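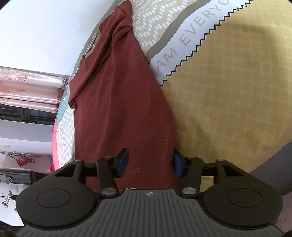
Section 5. Recording cloth handling with the Firnuslow hand-held gripper

This section covers setting up and recording cloth tasks: picking up, folding and laying down clothes on a bed, couch or table. It assumes you have finished the build in Section 3 and the jaw check in Section 4. If the two fingers do not close evenly, go back and fix that first. Cloth shows up every bit of slop in the linkage.

5.1 What you need

The assembled gripper, with both pads fitted
A hex key for the pivot screws
A clean microfiber cloth
A memory card with at least 20 GB free
One soft knit shirt with short or long sleeves
A bed or other padded surface you can reach from one side

A bed is a better first surface than a table. The fingers can press down into the mattress and get under a fold without jarring the linkage. Sânziana Barbu, who drew the current finger design, did all of her early trials on a bed and moved to a workbench later.

5.2 Check the pads and pivots

1. Turn the gripper off.
2. Wipe both finger pads with the dry cloth. Do not use alcohol on them. It dries out the surface and knit fabric starts to slide.
3. Open the jaws all the way and look down the gap. The faces of the pads should be parallel.
4. Close the jaws slowly on a single layer of shirt fabric and pull the fabric gently. It should hold at the front and back of the pads alike.
5. If it holds only at the front, loosen the two large pivots where the fingers meet the body by a quarter turn, square the pads by hand, and tighten again.
6. Check the small pivots at the finger joints, then the outer ones on the support arms. They should turn freely with no side play.

Note: If you printed the support arms from the older Barnar files, the outer holes are slightly tight. Ream them by hand. Do not force the pins.

Caution: Keep hair, drawstrings and loose sleeves out of the linkage. The gap between the crossbar and the support arms closes faster than the fingertips do.

5.3 Prepare the room

1. Open the curtains or switch on the room light, and leave the lighting alone until the session is over.
2. Clear enough space on the bed for the shirt to lie flat with its sleeves out. Pillows and bedding can stay. Patterned sheets are fine and give the tracker more to hold on to than a plain white one.
3. Turn off any fan that moves the curtains or hanging clothes. The tracker can take a swaying cloth for camera motion.
4. Cover mirrors that face the bed.
5. Put away letters, family photos and anything else you would not want stored with the recording.

5.4 Start a session

1. Insert the card and hold the power button until the light turns green.
2. Stand where you plan to work. Hold the gripper level and still for 3 seconds.
3. Move it slowly left, right, up and down, as if drawing a large plus sign. This gives the tracker its first map of the room.
4. Press record. The light blinks.
5. Bring the gripper toward the shirt at an easy pace.

Note: The camera is mounted on the body and turns with your wrist. If you approach from the side, the recorded picture will be sideways too. Leave it that way. The Besnard software reads the orientation from the motion sensor, and a clip that has been rotated by hand no longer matches its motion data.

5.5 Pick up the shirt

1. Choose one edge to grip. The bottom hem is easiest, followed by a shoulder seam. Leave collars for later, as they tend to fold back over the fingertip.
2. Open the jaws a little wider than the fold you want to take.
3. Lower the fingertips until they touch the fabric and press lightly, so that some cloth rises between the pads.
4. Close the jaws until you feel the spring take up.
5. Wait one second, then lift straight up by the width of your hand.
6. Look at what you have. If you picked up the sheet along with the shirt, lower it, open the jaws, and try again with less pressure.

Missed grips do not need to be deleted. Keep recording through the second try. Domnica Enache sorts the clips for our shared set and she asks for misses to be left in, marked with the letter M in the session sheet.

Caution: Do not drag the gripper across the bed with the jaws closed on fabric. The side load goes straight into the small finger joints and will bend the pins.

5.6 Fold and lay down

1. With the edge lifted, carry it across the shirt toward the opposite edge. Keep the fabric low.
2. Lower it until the edge touches down.
3. Open the jaws fully before you pull back. A half-open jaw catches the knit and undoes the fold.
4. Back away until the entire shirt is in view.
5. Press record again to stop.

A single fold should make a single clip. It is tempting to run a whole pile of laundry in one go – please don't. Long clips drift, and a bad minute in the middle can spoil everything after it.

For the next clip, shake the shirt out and drop it somewhere new. Change the angle as well. If you have always come in from the foot of the bed, come in from the side.

5.7 Check your clips

1. Turn off the gripper and move the card to your computer.
2. Open Besnard and load the session folder.
3. Run Track All. A laptop without a graphics card will take a while.
4. Look at the tracking score for each clip. Keep clips that score 97 or higher.
5. For anything lower, watch the first few seconds. The usual fault is a rushed start (see 5.4, step 3).
6. Copy the good clips to the Tedia folder along with the session sheet.

The set held 1,567 clips when this section was last revised in September, and most of them are towels. Shirts, leggings and children's clothes are all wanted.

5.8 Problems and fixes

Fabric slips out as you lift. Clean the pads. If that does not help, check the spring and take a deeper fold.

One finger lags behind the other. A pivot is too tight. Loosen them one at a time until you find it, starting with the small ones.

The picture is blurred at the fingertips. Wipe the lens. If the blur stays, the camera has shifted in its mount. Reseat it and repeat the calibration in Section 4.

The tracker loses its place when the gripper is close to the cloth. A plain shirt filling the view leaves it little to follow. Approach at a lower angle so that part of the room stays visible past the shirt.

The jaws click when closing. Barrett Ambrose traced this on two of our units to a burr inside the left disc housing. Take the cap off and clean the edge with a file. Vacuum out the dust before you put the cap back.

The light turns red during recording. The card is full or too slow. Stop, change the card, and begin again from 5.4, step 1.

Next: Section 6, Changing the finger pads.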